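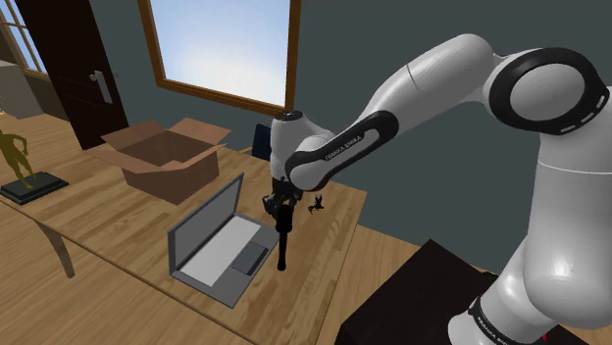

Trabalhar em casa deixou de ser novidade em Drondby, mas as casas continuam iguais. Iveta Krajčí, tradutora, passou dois anos na mesa da cozinha até alugar, em fevereiro, um quarto por cima da padaria. Paga 848 coroas por mês, com aquecimento incluído.

«Em casa acabava sempre a estender roupa às onze da manhã», conta. Agora desce para almoçar e fecha a porta às 18 horas.

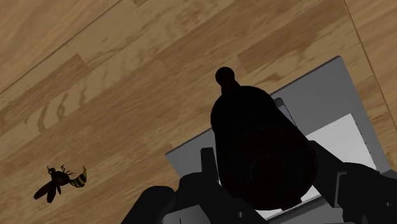

O prédio tem 24 quartos, quase todos ocupados por gente que trabalha sozinha. Kamil Kolář faz contabilidade no segundo andar e queixa-se do ruído dos fornos – começam às quatro, quando ele ainda dorme, mas o extrator fica ligado até tarde. A lista de espera fechou antes do verão. Quem ficou de fora tem procurado lugar em Lullberg, a meia hora de autocarro, onde as rendas são mais altas.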